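3.2 Floor surfaces and items left on them

The second part of the survey dealt with the floor itself. We walked the ground-level rooms of the two buildings, Baltholm and Tovach, and recorded every item that stood or lay on the floor and was not a fixed part of the room. Doormats, radiators and built-in benches were left out. Chairs and tables were recorded in the furniture pass (Section 3.1) and are not repeated here. In total the floor pass gave 284 entries.

Entries were sorted by height and by how the item meets the floor. Flat items are those that rise less than a hand's width: cables, flat stand bases, straps, sheets of cardboard. Standing items rise higher than that but have a small footprint, such as poles, slim stands and umbrella holders. Bulky items are boxes, cases, bags set down and stacked equipment. An item with both a flat part and a tall part, like a stand on a plate, was entered once as standing, with a note on the base. This rule was added in February after the first rooms had been coded, and those rooms were coded again.

Most rooms in Baltholm have hard floors in a light color. Tiles are the common choice near entrances and along the curved walls of the lower level, while carpet begins further in. On a pale tile a dark item stands out well when seen from above. Figure 4 has a case of this, with a coiled black cable lying across pale beige tiles and a slim white stand, also on a flat white base, set near a wall edge. The cable is easy to pick out against the floor. A white base has less contrast with the tile, and it was items of this kind that our two coders disagreed on most often when working from pictures alone.
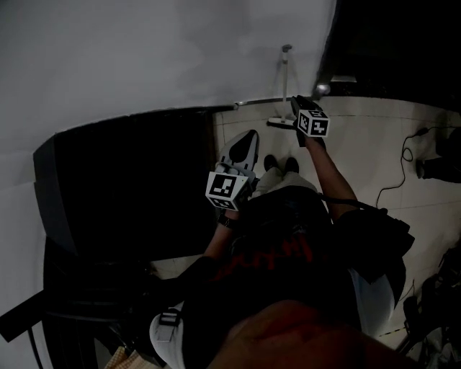 Disagreement between coders was settled by going back to the room where this was possible. Pramila Bajpai coded all entries for Baltholm and a second coder repeated 27 of them without seeing the first set. The two agreed on the class of every bulky item. They differed on several flat ones, mainly over whether a cable that loops back on itself should be entered as one item or as two. We settled on one entry per cable, whatever its shape, with the number of crossings written in the remarks.

Cables need a further word. A cable that runs straight along a wall takes up almost no walking space, even when it is long. A coiled or snaking cable covers a wider strip and tends to have parts that stand slightly off the floor. For each cable we therefore drew a box around the full spread and measured the short side. Cables with a short side under 200 mm were marked narrow, those between 200 and 400 mm medium, and the rest wide. We did not try to judge whether a cable was in use.

Bags turned out to be a problem for the method. A bag on the floor is a bulky item. A bag hanging from a shoulder or a backpack that is being worn is not on the floor at all, but it does widen the person who wears it, and in a narrow passage this matters as much as a box by the wall. We kept worn bags out of the main table and noted them on the room sheet under "persons". The same was done with anything held in the hands. A person with both hands taken up has less freedom to move a cable aside or steady a stand, and the room sheet has a column for this – filled in as yes or no, with no attempt to grade it.

Edges and corners were coded with care. Where a tiled area ended at a doorway or a dark zone beyond the light, the edge of the tile was taken as the edge of the room. Equipment that lay half in and half out of the recorded area was entered if any part of it rested on the tile. Small metal fittings such as knobs were left out unless they were clearly loose.

The Tovach rooms were simpler. Floors there are gray linoleum throughout, storage is in closed cupboards, and most of the entries are standing items close to a wall. Flat items were few, and nearly all of them were cables in the two rooms used for meetings. We used the Upadhyay sheet in both buildings without changing its layout, apart from the added column for hands and the remarks on cable crossings. Blank copies of both versions are in the appendix.

One limit of the pass is the time of day. Baltholm was walked in the late afternoon, when rooms were in use, and Tovach before nine in the morning. Some of the gap between the two buildings may come from this. Section 3.3 returns to the point with the counts for each room.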